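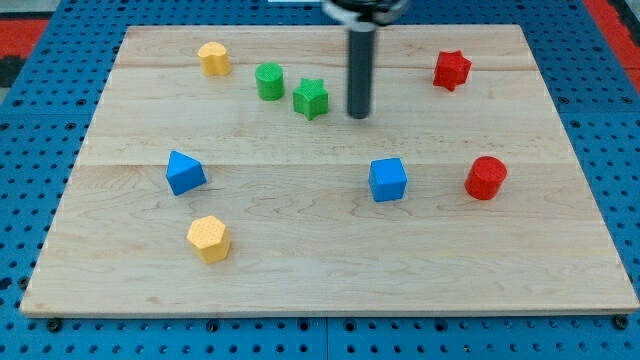

The Padine Questions

The email came in at 11:40 at night and Wanpen read it standing up, toothbrush in her mouth.

You've been tagged!!! Answer two questions, tag two blogs, keep the badge. The badge was attached. It was a pineapple wearing glasses. It was from Khondokar, who wrote about trains.

She had 162 followers. She knew this because she looked every morning before coffee and every night before bed and, ok, on the bus. Khondokar had 3000. So.

She sat down on the edge of the tub and opened Cluline on her phone and started typing a post with one thumb.

Hi all! So excited to be tagged by the lovely

Deleted lovely. Did she know he was lovely? He had commented on her blog twice. Once to say nice post. Once to say the link to the soup recipe was broken. It was. She fixed it.

So excited to be tagged by Khondokar.

Fine. Next.

Question one. Why did you start your blog?

Easy. Everybody had an answer for this. She went and read some. A woman in Plilar had started hers to keep her family up to date on the new baby. A man started his for the birds. All the birds in his yard, every one, with the time of day.

Wanpen had started hers the week after her sister moved to Padine and stopped calling. She'd thought, she'll look. If I put it somewhere she can look without having to talk to me, she'll look. So she wrote about the soup. The neighbor's dog. The new bus route, which was worse. Two hundred posts of it, nearly. The tag one would be number 200, she saw, up in the corner of the screen.

She typed: I started my blog because I love to write!

Looked at it. Spat in the sink. Came back.

Question two. Who is your favorite reader?

Who even asks that.

There was a stats page. You could see the towns, not the names, just the towns and a little bar next to each. Her own town, big bar, that was mostly her. Then a scatter. And Padine. One visitor, Padine, most Mondays, early, before six. It had been there so long she'd quit noticing, or told herself that. Could be anybody. Padine had a lot of people in it. Could be a person who really liked soup.

Her sister used to get up at five. Used to bang the kettle around and say sorry, sorry, go back to sleep.

12:15 now. The tub was cold through her pajamas.

She wrote fast, so she wouldnt stop.

My favorite reader is in Padine. I don't know who you are. You come by on Mondays. I hope the new place has a decent kitchen. I hope somebody told you the broken link is fixed, it's the one with the lime. You have to put the lime in after, I used to do it before and you always said it was bitter and I said it wasn't. It was. I'm not mad anymore. I don't think I was mad for very long, I just didn't know how to stop. Anyway thats my favorite reader.

She tagged the bird man. She tagged the baby woman. She stuck the pineapple at the bottom, too big, it ran over the side of the page and covered up the archive links. Left it.

Post.

Then right away, stomach dropping, where's the delete button, they'd moved it, they moved it every update. She found it. Held her thumb over it. The light in the hall clicked off on its timer.

She put the phone face down on the bath mat and went to bed.

Tuesday nothing. Well, Khondokar. "Great answers!" with a train. Wednesday the bird man said thank you but he did not do tags, and there had been a wren. She lost a follower, then got it back, or got a different one. Thursday, Friday. She wrote a thing about the dog. Nobody said anything about the dog.

Sunday she made the soup and burned the garlic and ate it anyway.

Monday she was up at five, kettle going, laptop on the counter next to the cutting board. Stats page. Refresh. Her own town, big bar. Plilar, small one. Refresh. The kettle started to scream and she let it.

5:52. Padine. One visitor.

She stood there. Refreshed again, and under the pineapple there was a comment, no name on it, just the gray circle you get if you don't sign in.

it was SO bitter

And then, while she was still reading that, another.

are you up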